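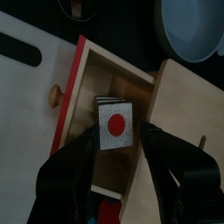 Final Project Report: Learning to Put Tiles Back in a Drawer from Demonstrations

Folleck Robotics Lab, undergraduate project course
Submitted May 29, 2018

1. Goal

The project asked how much a wrist camera helps when a robot arm learns a small putting-away task by copying a person. The task was to pick up a stack of thin square tiles, set it on edge in the drawer of a small wooden box, and push the drawer shut by its knob. We trained the same policy with and without the wrist view and compared them on the same set of starting positions.

We picked this task after two others did not work out. Folding a cloth gave results that were hard to score, since two of us rarely agreed on whether a fold was good. Stacking bowls was too easy and every version of the policy passed. The drawer has a clear end state and several separate ways to fail, so we could say where each policy went wrong.

2. Background

Learning from demonstrations means recording a person doing the task with the robot and training a network to predict the person's next action from what the cameras see. The known problem is drift. Small errors take the arm to places that are not in the recordings, and from there the predictions get worse. Most of the fixes we read about either add recordings of recoveries or have the network predict a short run of actions at once. We used both, and kept them the same in all conditions so that the cameras were the only thing that changed.

The Hollgate project from last year's course used the same table with a fixed camera only. Its report said that most failures came in the last part of the reach, when the gripper blocked the view of the object. That was the starting point for our question.

3. Setup

The table carries two arms with two-finger grippers and is closed in with black fabric. There is a fixed camera with a view of the whole workspace and a small camera at the wrist. The lights in the room were left as they were. The wrist images came out dim in the corners, and we did not correct for this.
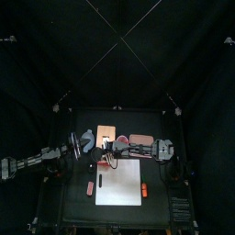
Figure 2. The workspace from the fixed camera, with both arms over the table.

Other household objects were left out on the table along with the white cutting board. We wanted the policy to deal with clutter, and we also share the table with the Pryor group, so clearing it for each session was not practical. The objects were moved between recordings but no effort was made to place them at random. In hindsight we should have used a written list of layouts.

Control ran on the lab's own software, Zoltar, which logs camera images, joint positions and gripper opening together. Zoltar drops images when the disk is busy. We did not notice this until the second week of recording, and the first week's data had gaps long enough that we threw it out. After that we wrote to a separate drive and had no more trouble.

4. Data collection

Recording started in March. One student drove the arms with the hand controllers while another reset the box and the tiles. We kept 197 full demonstrations. A demonstration was kept if the drawer ended up closed with all the tiles inside, even when the path was clumsy.

The first recordings were slow because the operators watched the table directly and could not judge the height of the fingers over the drawer. We moved the wrist view onto the operator's screen and this helped a lot. It may also have affected the result, because the operators were then relying on the same view we were testing. We come back to this in section 7.

We also recorded 80 short recovery clips. In these the operator began from a bad position, such as one finger resting on the drawer wall or the gripper turned too far, and then brought the arm back to where it should be.

5. Method

Each camera image was resized and passed through its own convolutional network. The outputs were joined with the joint positions and the gripper opening, and a small network on top predicted the next 16 actions. During a run the arm carried out the first half of these before the policy was asked again. Asking after every action made the arm shake near the drawer. Carrying out all of them made it slow to react when the tiles slipped.

We trained three versions:

Fixed only: the fixed camera and the joint positions.
Wrist only: the wrist camera and the joint positions.
Both: the two cameras and the joint positions.

All three used the same demonstrations, the same number of training steps and the same image changes (small shifts and changes in brightness). We did not tune the versions separately. The settings were chosen on an early run of the version with both cameras, which gives that version a slight advantage.

For testing, we marked starting positions for the box and the tiles with small bits of tape, and each version was run once from each mark. A run was split into four stages: grasp, carry, insert, close. We wrote down the last stage that was completed. The person scoring did not know which version was loaded. This was simple to arrange because the start script could shuffle the order and keep the key in a file.

6. Results

The version with both cameras finished the full task most often, and the wrist-only version came second. The fixed-only version was clearly last.

Grasp. The fixed-only version reached the right area nearly every time but often closed the fingers too high or to one side. This matches what the Hollgate report found. The wrist-only version was good once the tiles were in view. From the far marks it sometimes never found them, and the arm wandered until we stopped the run.

Carry. There were few failures in any version. When the tiles were dropped, the grasp had usually been poor to begin with.

Insert. This was the hardest stage for all three. The tiles have to stay upright and pressed together while the fingers open, and the drawer does not leave much room for the fingers. The two versions with the wrist view centered the gripper on the stack well. What they got wrong was the height. The wrist camera looks down at a tilt, and we think depth is hard to read from it when the drawer floor is in the shadow of the gripper.

Close. The knob is small and the arm has to come at it from the side. The fixed-only version did about as well as the others here, which we did not expect. The front of the drawer has a red edge that stands out from the white board next to it, and this may be enough for the policy to locate the drawer from farther off.

We also tried turning the front tile around so that its red dot faced the other way. Both versions with the wrist view got worse at grasping. They had probably learned to aim at the dot. All of our demonstrations had the dot facing the same way, so the policies had no reason to learn anything else.

7. Limits

We tested with one box and one set of tiles. Each version was trained once, so we cannot say how much of the gap between them comes from the random starting weights. The gap between the fixed-only version and the others was large enough that we trust it. The gap between wrist only and both is small and could change if the training were repeated.

As noted above, the operators used the wrist view while recording. Their corrections were therefore based on things visible from the wrist, and a policy without that view had less chance of copying them. A fair test would need a second set of demonstrations made with the fixed view on the screen.

Training took longer than planned. The lab computer is shared, and two of our runs were stopped partway by other jobs. We restarted both from the beginning so that all three versions would have the same history.

8. Next steps

The first thing to change is the data. Tiles should face both ways, and the layout of the other objects should come from a list. Recording with different lighting would also be useful, mainly for the insert stage. After that we would add a force reading at the gripper, so that the policy can tell when the tiles touch the drawer floor before it lets go.

The recordings, the stage scores for each run and the start script are in the course folder on the Folleck server. The discarded recordings from the first week are in a separate folder and should not be used for training.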